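Histari Records Office, Tircombe site
Information security and access inspection - checklist with comments
Inspected 2021-01-15 by Chaltu Worku

Marks used: OK, Fix, Not checked.

Accounts and passwords

1. Accounts of people who have left are closed. Fix.
Four accounts were still open from the December departures. Two of them could still reach the scientist contact list on the Fikre server. Both were closed during the visit. The other two are mail only and are waiting on HR to say where the mail should go.

2. Shared logins removed. Fix.
The front desk still uses one login for everybody. This was marked on the last inspection too. Each person at the desk needs their own.

3. Second sign-in step turned on for remote access. OK.
Tested from outside on a work laptop and on a phone. Both asked for the code.

4. Administrator passwords changed since last inspection. OK.
The log shows the change. The old password was tried on the backup machine and refused.

Servers and backups

5. Old servers shut down and wiped. Fix.
The retired mail server in the basement rack is off but has not been wiped. An old machine with old files on it is exactly what gets copied and posted. The disks should come out and go to Trorport for destruction, with the certificate filed here.

6. Security updates installed. Fix.
Fikre is up to date. The map server is 10 updates behind. Dilwyn says the imagery viewer breaks when it is updated - if so, take it off the outside network until the vendor has a version that works.

7. Backup restored as a test. OK.
One folder of 449 files was restored to a spare drive. All of them opened.

8. Backup copy held off site. Not checked.
The Trorport store was closed on the day. Carry over.

Files and permissions

9. Satellite imagery folder limited to named staff. OK.
List compared with the current staff sheet. No extra names.

10. Personal details kept out of shared folders. Fix.
A spreadsheet of home addresses and phone numbers was found in the general events folder. It has been moved. Events staff need a short reminder on where contact lists go, in writing.

11. Outgoing file transfers logged. OK.
Logs are kept, but only on the same server they describe. Send a copy to the log machine every night.

Building and paper

12. Visitor badges returned and signed in. OK.

13. Server room door closes and locks by itself. Fix.
The closer is weak. The door stops short of the latch unless pushed. Work order raised.

14. Locked bins used for paper waste. OK.
The bin on the second floor was full to the slot. Ask for an earlier pickup.

15. Screens lock when left. Fix.
Most do. The two reading room machines had the timer switched off.

If something gets out

16. Call list current and posted. Fix.
The posted copy has the old duty number on it. Replace all copies, including the one inside the server room.

17. Staff know who speaks to the press. OK.
Asked at the desk and in the reading room and got the same answer both times.

18. Draft notice to affected people on file. Fix.
There is a draft, but it says nothing on what the reader should do next. Add a line on changing passwords and a line on watching for fake mail.

Follow-up

Items 1, 5, 6 and 10 come first. Item 8 will be done on the next trip to Trorport. Items marked Fix stay on the sheet until somebody other than the person who did the work has looked at them.

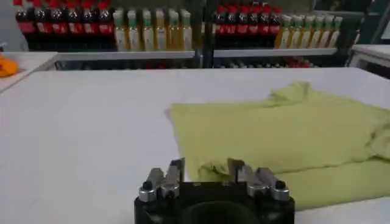
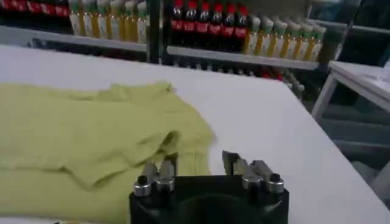
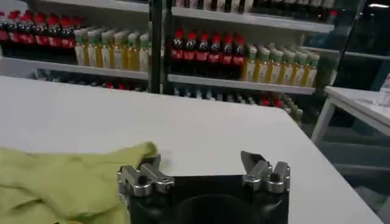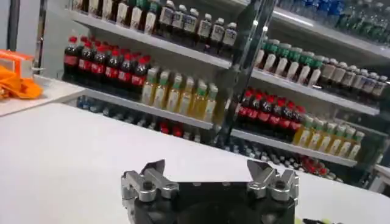 White tabletop, Tircombe

Comment from Dilwyn Dafis:
On item 6, I would sooner not pull the map server off the outside network this month. Two partner offices fetch imagery from it every morning and have no other way in. Could we limit it to their addresses instead and leave the rest blocked? I can have that in place by Wednesday. No argument on item 5, the disks can come out whenever Trorport will take them.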